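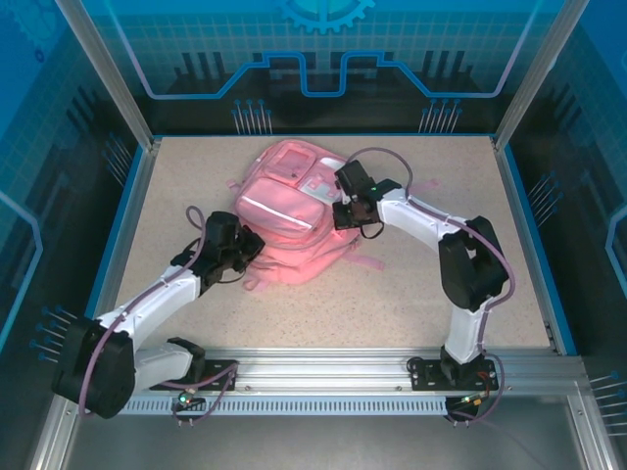

3.2 Laying out the bag
Set the Vestine school bag down before any books are handled. The straps should be slackened to their full length first, as a tight strap pulls the bag over when weight goes in. Lay it on its back with the front face upward, as the pink bag is laid, so that the large front pocket with the reflective strip and the smaller pocket above it can both be reached.

1. Open the main compartment fully.
2. Remove the packing sheet and discard it.
3. Check that nothing is left in the front pocket.

Note: The reflective strip must not be folded or ironed.

3.3 Preparing the books
Softback books go in spine first. Hardback books go in flat against the back panel.

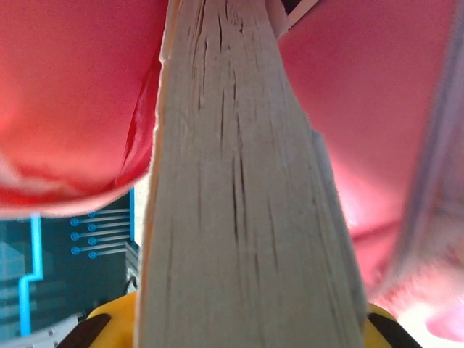
Close each book completely before packing. A cover left open will catch on the lining and crease further under load. Where a cover stands away from the page block, as on the red book, press it in against the pages and hold the book shut while it is inserted. Tuck in any slip of paper that projects from the pages.

1. Insert the largest book first.
2. Insert the remaining books in order of size.
3. Close the compartment. Do not force the zip.

Caution: Do not carry liquids in the same compartment as books.

For replacement straps, quote part 1212.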